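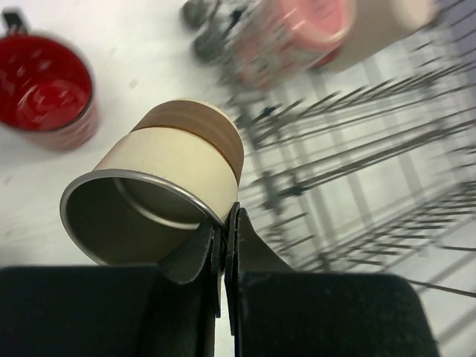
3. Gathering examples for the cup task

In the Gallari exercise each group records its own examples. One example is one complete attempt, from the open gripper until the gripper is open again. The Flitden set has 2,569 attempts, and we train first on 1,000 of them.

Please vary the start position of the cup. If it always lies at the same angle, the model learns the angle and misses the rim. Keep other mugs near it in many attempts.
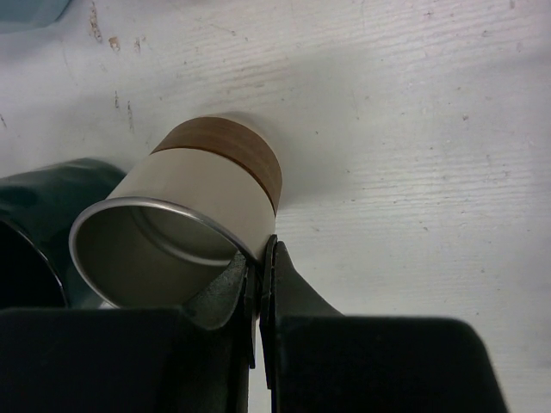 Fig. 2. Wrist view, cup on its side, both fingers at the metal rim.

Write the label directly after the attempt: "rim", "body" or "failed". Do not delete failed attempts. We need them in week 2.

Comments (2)

Riko group: Is a second try on the same cup a new example?
Reply: Yes, if you opened the gripper fully between them.

Rutherford lab: Our folder shows 1,010 attempts but the label sheet is shorter. Should we label again from the start?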